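Learning Den > Make and Do > Why Does It Work?

Search the Den Type a word Go All ages

Why do bright letters show up so well on black cloth?

by Kimutai Lema

People say all kinds of things about making a sign. "Use the biggest letters you can!" "Yellow is the best color!" "Black makes everything look good!" Should you believe them? I don't believe a rule until I've tested it, and you shouldn't either.

Let's start with black. Black cloth soaks up most of the light that lands on it, so very little bounces back to your eyes. A pale yellow letter bounces back a lot. The difference between the two is called contrast, and your eyes are very good at spotting it.

So is black always best? Nope. Pin a dark blue letter on black cloth and step back. It nearly vanishes. The black didn't do anything special. It was the difference that mattered, and a yellow letter on white paper has the same trouble the other way around.

What about outlines? Some books say every letter needs one. I'm not so sure. On black, a pale letter already has a sharp edge, so a slightly darker line around it may be there mostly for looks. Put the same letter on a pale wall and the line has a real job to do.

Now for size. Bigger letters can be read from farther away, that part is true. But a class at Nultuncombe School made a sign last May with letters so big that the last word didn't fit. Big is no help if you run out of cloth.

And why cloth at all? A poster from the Grivel craft catalog says cloth "never shines." Never is a strong word. Satin is cloth, and it shines plenty! Plain, dull cotton is a safer choice. It may hang in folds, and a letter stuck over a fold can tilt. If you want straight letters, pull the cloth flat and clip it along the top and down the sides.

Try it yourself

Cut out 8 letters in different colors. Clip a piece of black cloth to a wall and fix your letters to it. Walk backward until you can't read one of them, and write down which one it was. Then do it all again on white cloth. Did the same letter lose?

If your answer doesn't match mine, check your test once more. Then trust your test.

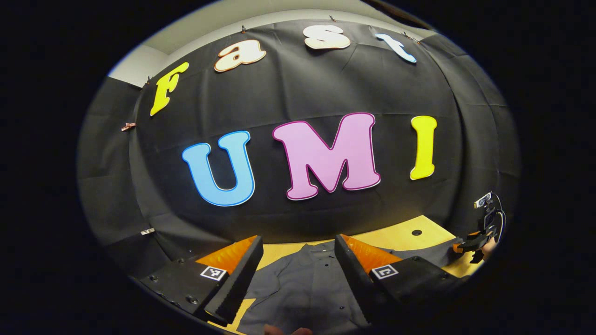
Pale and bright letters on black cloth, held up with clips.

More from Make and Do
Do paper planes need a pointy nose?
Is glue really stronger than tape?
The Paulík paper bridge: 41 folds, one heavy book
Can you mix every color from just three?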